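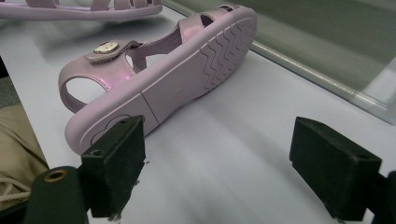

Cleaning Children's Sandals

Residents of Meesuk House are asked to clean sandals before summer storage. Loosen grit from the wavy ridges under the toe with a dry, soft brush. Mix 2 drops of dish soap into 500 ml of lukewarm water and wipe the sole, the straps and the inside of the toe cap. Glossy finishes should be wiped with a cloth only. Clean around a strap ornament with a cotton swab. Dry away from heaters and direct sun.

Household Notes, May 31, 2018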